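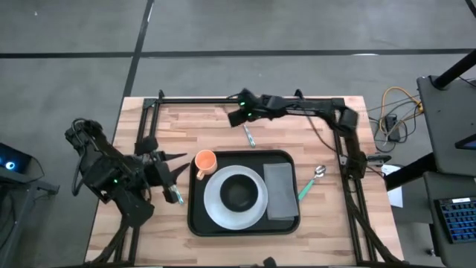 September 27, 2020 - glaze tests, batch 23

Kiln unloaded first thing. Ovov white crawled again on every foot ring, same as last time. Matte black fine on the test bowls, no pinholes. Peach a bit thin at the lip, one more dip next round.

Weighed out the Clelden feldspar twice, 84 g then 93 g on the old scales. Scales are rubbish. Use the Ibarra ones untill we get a new battery.

Nisreen Saab wants the Flolholm clay tried at a slower cool. Fine by me, but not before the shelf wash is redone, shelf two is flaking.

To do: sieve the grey, label buckets (PLEASE), order cones. Held top temp 45 min, try less.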